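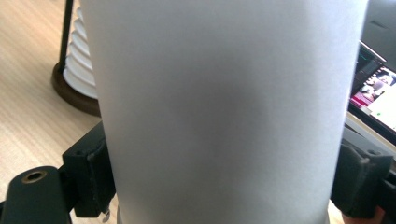

What is the Fakitz hand gripper used for?
It is used for recording how a person picks up, holds and puts down everyday objects, so that a robot arm with the same two fingers can later be trained on the recordings.

The Fakitz is a hand-held gripper kit sold by Orlandini, a small maker of laboratory tools. It was designed by Shahab Heydari and Hạnh Hồ and went on sale on July 5, 2018. The kit is sold mainly to university groups and to companies that do not want to keep a full robot arm in every room where they record.

Design
The tool has two black fingers that close toward each other when the user squeezes the handle. Each finger carries a block-shaped pad. The pads can be changed with a small screwdriver, and the maker advises changing them in pairs. A camera looks forward over the fingers, so every recording shows the pads and the object between them. The opening between the pads is 96 mm at its widest, enough for most cups, jars and bottles. Flat plates and books must be held by the edge.

Contents of the kit
The standard box holds the gripper, a camera mount, 12 spare pads, a charging cable and a printed guide. The arm adapter is sold separately under the name Bedosau. Early boxes had no screwdriver; it was added in September of the same year.

Use
Recordings are usually made at home or in an office, among ordinary furniture. The guide recommends clips of no more than 30 seconds, with one object in each clip. Smooth round objects should be gripped on both sides at the same height, otherwise they turn between the pads. Large objects near the camera hide much of the room behind them, and the guide suggests to begin the clip from farther away.

Reception
Vinh Đỗ, who tested the kit for the newsletter Mirness, praised the simple handle but found the tool tiring after roughly 20 minutes of work. Virgilio Panganiban wrote in the same newsletter that the pads held glass and plastic well and wet metal poorly. A lighter handle was later offered as a spare part.

See also
Bedosau (adapter)
Parallel gripper
Learning from demonstration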